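Long thread on replacing the windows in an old house. We finished in January and people keep asking me how it went, so I'm putting it all in one place. I'm a homeowner and I don't work in the trade.

The house had its original wood sashes upstairs and cheap vinyl replacements downstairs. The vinyl ones were worse. Two had failed seals and fogged between the panes every morning. The old wood ones rattled but at least you could see out of them.

First thing I'd tell anyone: decide which windows really need to go. I started out assuming all of them did. After a weekend with a putty knife and some weatherstripping I took the upstairs bedrooms off the list. They still rattle a little in a north wind. I can live with it.

We got quotes from Jesex and Telov. Jesex sent someone who measured everything and left a printed sheet. Telov did it over the phone from my measurements and then wanted to come measure anyway, at which point the price went up. That's normal, I found out later. A phone quote is a starting point.

Ask whether the quote is for an insert or a full-frame replacement. An insert goes inside your existing frame, so you lose some glass. Full-frame means tearing back to the studs, and then you own whatever is in the wall. The Telov quote was for inserts and the Jesex quote was full-frame, and neither one said so on the first page. I compared the totals for a week before I noticed.

Also ask who handles the trim. Ours is painted fir with a profile you can't get at the big stores. The Jesex crew pried it off in long pieces and labeled the backs in pencil. One piece split. I glued it and you can't tell unless I point to it.

Grids took the longest to settle. There are three ways to get them: real divided panes, bars stuck on both faces of one big sheet of glass, or a flat grid sealed inside the unit. The inside kind is the easiest to clean and looks the flattest from the street. 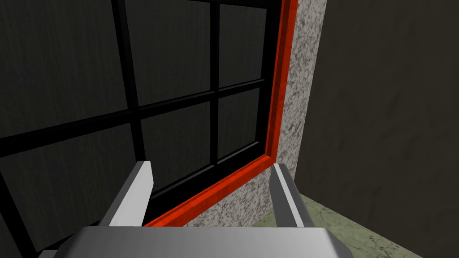 Color was the other half of the grid question. I wanted black from the start and got talked out of it by three different people, then went back to it. What you have to think about is width and what the glass does when it's dark. With thick black muntins against dark glass, like those, the bars carry the whole look, and the rectangular panes between them turn into plain dark shapes. I like that on a big window. On our small bathroom window the same bars would have eaten half the view, so we ordered narrow ones there and no grid at all on the basement side.

If you're ordering grids, tape it out first. I used painter's tape on the old glass and left it up for 5 days. The layout I'd picked on the computer put a bar right at my eye level when I stand at the sink. I moved it up and I'm glad I did.

Lead time. Jesex told us 10 weeks and it was longer. The factory made one unit with the hinge on the wrong side and it had to be redone. We had plywood over that opening for a while. If you can, don't let them take out the old window until the new one has been unboxed and checked in your driveway.

Permits: our town wanted one for full-frame and didn't care about inserts. Call and ask. The person at the counter was helpful and the form was short. The fee was less than a tank of gas.

Egress matters too. A bedroom window has to open far enough for someone to climb out. One of the styles I liked didn't qualify at the size we had. The salesperson didn't mention it. I read it in the fine print of the spec sheet.

Paint. The interior came primed. I used Zokska satin, two coats, and it went on fine but took forever to stop being tacky. Don't close a freshly painted sash overnight. I did, on the landing, and had to cut it loose with a utility knife and repaint the edge.

Blinds. Measure again after the new windows go in, even if you think the opening is the same. Ours changed just enough that none of the old ones fit. I put them on Yap for free and they were gone by 5 p.m.

Costs I didn't plan for: touching up plaster, one new sill, disposal of the old units, and $200 for an electrician to move an outlet that ended up behind the new casing. None of it was a disaster. It did mean the hallway stayed the way it was.

Is it warmer? The kitchen is. You can sit next to the glass in the morning without a sweater. Our heating bill is down a little but it has also been a mild winter, so I'm not going to claim a number yet.

Street noise is the bigger change. The bus stop is right out front and I used to hear the doors. Now I mostly hear the refrigerator.

Still to do: caulk the outside of the landing window when it warms up, find a matching latch for the pantry, and wash the stickers off the basement glass. They do not want to come off. If anyone has a trick that doesn't involve a razor blade, reply here.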